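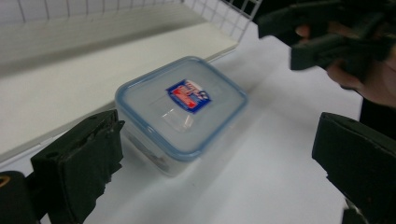 Plastic food boxes with lids: how I keep them clean, closed and without smell

I have used plastic boxes in my kitchen for many years, and for most of these years I used them wrong. I put hot soup in them, I scratched them with the green side of the sponge, and I kept every box without lid because "maybe the lid will come back". It never came back. Now I have a small system, and my sister asked me to write it down, so I write it for everybody.

Before the first use

When you buy a new box, take off the sticker before you wash it. If you wash it first, the paper goes away and the glue stays, and then the glue collects every crumb in the drawer. I warm the sticker with the hair dryer, on the low level, and lift one corner with my nail. Pull slowly and flat, close to the lid. If you pull straight up, it tears.

If glue remains, put a little cooking oil on it and wait until you have finished your coffee. Then rub with a paper towel and wash with dish soap. For old glue I make a paste from baking soda and oil and rub it with one finger, in circles. Please don't use a knife. I did it on a good lid and the scratches are still there, they look gray and I see them every day.

After this, wash the box and the lid with warm water and soap and let them dry open. A new box has often a smell of the factory. One night open on the counter is enough for most of them.

The test with water

I do this with every box that says it is airtight. Fill it with water to the half, close it, dry the outside well with a towel. Then turn it upside down over the sink and hold it there while you count slowly. After that put it on its side on a dry paper towel and go do something else. If the paper is wet at one corner, you know which corner is weak. I don't throw away such a box, but it becomes a box for rice or cookies and it does not travel in my bag anymore.

How to close the lid

Many people press in the middle. The middle does nothing, only the edge closes. I press two opposite corners first, then the other two, and then I go with the thumb along all the sides. With food that is still a little warm, I lift one corner for a moment at the end and close again. If not, the lid pulls itself down in the refrigerator and it is hard to open later, especially for my mother who has weak hands.

Washing the edge

The rim of the lid is the part where the problems live. If the lid has a soft band that can come out, take it out once a month. I use the handle of a teaspoon, never a fork. Wash the band in soapy water, clean the channel with an old soft toothbrush, and let both dry completely before you put the band back. If you put it back wet, you will get black points in two or three weeks. When the band feels too dry and jumps out, I wet my fingers a little and push it in starting from the corners.

If the colored rim is one piece with the lid, don't try to lift it! I made this mistake with a lid from a Fultix set. It was not a band, it was part of the lid, and now there is a small bite missing. For these lids only the toothbrush and warm water.

Smell and color

For onion and garlic smell: fill the box with warm water, put two spoons of baking soda, leave it the whole night with the lid lying loose on top. In the morning wash it normally. If it still smells, crumple a sheet of newspaper, put it in the dry box, close it and wait 2 days.

For tomato color: the sun. I put the washed box, still wet, on the window sill on the side where the light comes in. In summer one afternoon helps a lot, in February I need almost one week. Another way is to wipe the inside with a little oil before the tomato sauce goes in, then it does not paint the walls so much.

For the milky look that comes with time, I have mixed results. If it comes from hard water, white vinegar and water in equal parts will take it away in half an hour. If it comes from scratches, nothing will help. Some boxes are also a little milky from the beginning, and this is only how the plastic is.

What I put where

Square boxes are better for the refrigerator, they stand side by side and you don't lose the space between. Round ones I keep for liquids, they are easier to pour and to wash. I write on a piece of painter's tape what is inside and the day, and I put the tape on the side of the box, not on the lid. Lids travel from box to box. My neighbor Mimoza Hoxha writes directly on the plastic with a dry erase marker, and it works for her, but in my refrigerator the damp wipes it off.

For the freezer leave a space of one finger under the lid. Soup grows when it freezes. I had once a lid that opened by itself in the night and pea soup on the ice cubes.

For the lunch bag I like the size that holds 230 grams of cooked rice with something on top. I weighed it because my son was always saying it was too little.

Storing the empty ones

Boxes one inside another, from big to small, without lids. The lids stand like books, in a wire basket or a dish rack that you don't use. I keep mine on the lower shelf, where I can see the edges, and I choose by the color and the size. If you must store a box closed, put one folded paper towel inside – it drinks the last drops.

Twice in the year I put everything on the table and give every box its lid. A box without lid goes under the flower pots or to the drawer for screws. A lid without box goes to the recycling, and I have learned not to feel sorry.

One question I got already: can the lid go in the microwave? Look under the box and on the lid for the sign, sometimes the box has it and the lid has not. When I am not sure, I put the food on a plate and cover it with another plate.

Next time I will write about glass jars and how to get out the smell of pickles.

1638 shares
3 comments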